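3. Déroulement du projet étudiant et observations en simulation

3.1. Organisation du module

Le projet Muleo a été proposé aux étudiants de deuxième année de master dans le cadre d'un module de robotique de manipulation. Le groupe était constitué de 17 étudiants, répartis en petites équipes, et chaque équipe devait programmer l'ouverture d'objets articulés avec un bras simulé. Nous appelons ici objet articulé tout objet qui possède au moins une partie mobile guidée par une liaison, pivot ou glissière : porte, tiroir, couvercle. Le travail réel sur le robot n'était pas prévu dans cette première partie du module. Nous avons préféré que les étudiants rencontrent d'abord les difficultés de géométrie et de contact dans l'environnement Brasidano, où une erreur ne coûte qu'une réinitialisation.

Les modèles d'objets proviennent d'une bibliothèque préparée au mois de septembre par l'équipe pédagogique. Elle contient des meubles bas, des boîtes à tiroir et des appareils de cuisine.
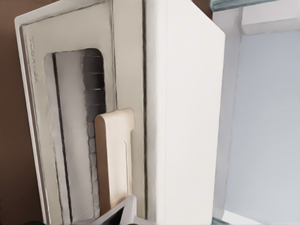 La première difficulté rapportée par les équipes concerne le choix du point de saisie. Dans l'énoncé, nous demandions de calculer une pose de préhension à partir du seul modèle géométrique, sans apprentissage. La plupart des équipes ont commencé par placer la pince au centre de la plus grande surface plane, ce qui est naturel pour une boîte mais inutile pour une porte. Il a donc fallu introduire la notion de zone fonctionnelle. Sur l'appareil blanc à porte vitrée, par exemple, la poignée est une barre plate et allongée, de couleur beige, qui se distingue bien du corps blanc ; deux équipes ont utilisé cette différence de couleur pour segmenter la poignée avant tout calcul de pose. La méthode est simple, et elle n'est pas généralisable aux objets d'une seule teinte. Nous l'avons cependant acceptée, à condition que le rapport en discute les limites.

3.2. Protocole d'essai

Chaque équipe disposait d'un budget de 400 essais par objet, à utiliser librement pendant les séances ou en dehors. Un essai se termine quand la partie mobile atteint l'ouverture demandée, ou bien après 2000 pas de simulation. La position initiale de l'objet sur la table est tirée au hasard dans une zone fixée, de même que son orientation. Les étudiants enregistraient la trajectoire de l'effecteur, l'état de la pince et l'angle ou le déplacement de la liaison.

L'énoncé autorisait l'emploi d'un seul bras ou des deux. Ce choix a provoqué beaucoup de discussions dans les équipes — davantage que nous ne l'avions imaginé — car le deuxième bras peut en principe retenir l'objet, mais il complique fortement la planification et l'évitement des collisions. 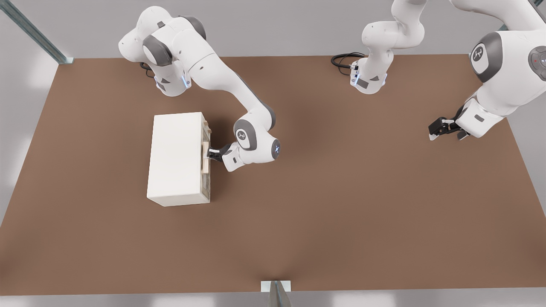

Encadré rédigé par Åsmund Solheim, encadrant des séances pratiques

J'ai suivi les équipes Bruncombe et Eklund pendant toute la durée du module. Les deux ont travaillé sur la boîte à tiroir, avec des stratégies différentes. L'équipe Eklund a choisi de fermer les doigts sur la petite poignée et de tirer avec un seul bras, l'autre restant en attente au-dessus de la table, pince ouverte. L'équipe Bruncombe voulait que le second bras appuie sur le dessus de la boîte pendant la traction. J'ai trouvé cette idée bonne, mais elle a demandé un travail de synchronisation que les étudiants avaient sous-estimé, et une partie importante de leurs essais a été consacrée au réglage des temps d'attente.

Dans les deux équipes, la direction de traction était au départ exprimée dans le repère de la table et non dans celui du tiroir. Quand l'objet était tourné, le bras tirait donc de travers et la poignée glissait entre les doigts. Je n'ai pas donné la correction immédiatement. Les étudiants ont trouvé l'erreur en traçant les trajectoires, ce qui leur a pris une séance entière.

3.3. Cas des portes à pivot

Pour les portes, le déplacement de la pince doit suivre un arc de cercle dont le centre se trouve sur l'axe de la liaison. Une erreur sur la position de cet axe produit des efforts qui augmentent avec l'angle, jusqu'à la perte de la prise. Nous avons demandé aux étudiants de proposer, avant la phase d'approche, une hypothèse sur le côté du pivot, puis de la comparer au modèle.

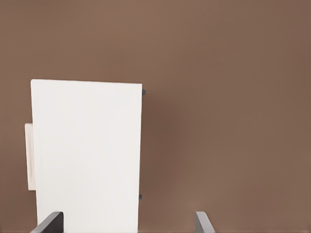 Figure 1. Panneau blanc avec poignée claire à gauche et deux petits éléments gris foncé sur le bord droit ; les doigts de la pince sont ouverts.

Les indices retenus par les étudiants étaient le plus souvent la place de la poignée et la présence d'éléments pouvant être des charnières sur le bord opposé, comme dans la figure 1. Une équipe a remarqué que le second indice dépend beaucoup du point de vue, et elle a proposé d'ajouter un court mouvement d'observation avant l'approche. Ce mouvement allonge l'essai, mais il a été repris ensuite par les autres équipes.

Au total, 252 essais sur portes ont été conservés pour l'analyse, après suppression des essais interrompus par une erreur de programme. Les échecs se répartissent entre saisie manquée, perte de la prise pendant l'arc et dépassement du temps — cette dernière catégorie étant surtout liée au planificateur. Leur analyse par équipe est donnée dans la section suivante.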